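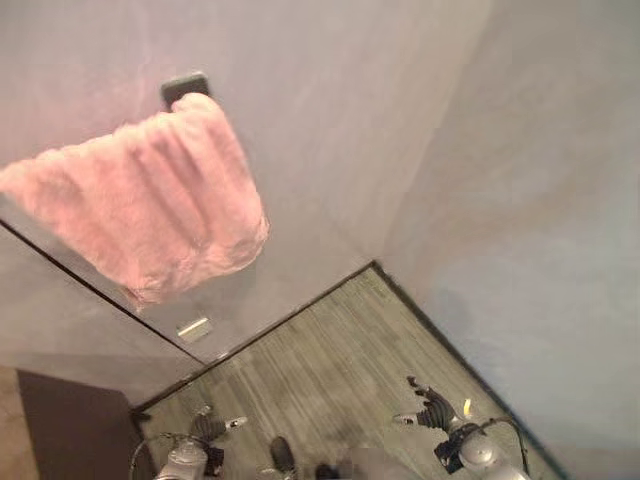

Progress report: bathroom robot at Rekstead
2022-10-11
From: Dario Palumbo, housekeeping lead

Hi all, quick one on where your grant money has been going! We've now run 67 bathroom sessions with the robot (the crew calls it Cocco, and I gave up fighting that). Towels were our first job and they still eat the most time. A towel on a small holder is harder than one on a long bar, so Fovar is reworking the grip settings for us this month.

What's changed for the people? Well, the five of us on the floor used to do every room start to finish. Now four still do, and one person stays with the robot, resets the room between tries and writes up what went wrong. We rotate, and I was surprised how many hands went up for it – it's easier on the knees, for one thing! The flip side is that the rooms take us longer on those days, and I've had a couple of grumbles about that (fair ones).

Counters come next. Small stuff around a sink is fiddly, and I'd like the crew to decide what the robot should touch and what stays ours.
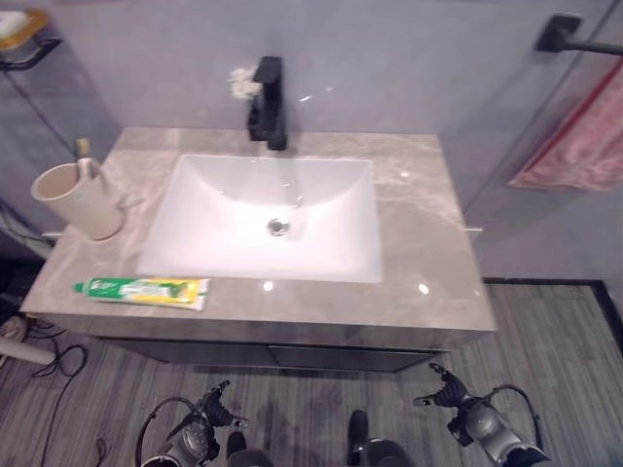
Vanity with sink, cup and toothpaste; both grippers at the front.

Still open: the training hours. We've used 106, a bit over plan, and I'd like to move some money from the spare parts line to cover it. Can you let me know before the end of October?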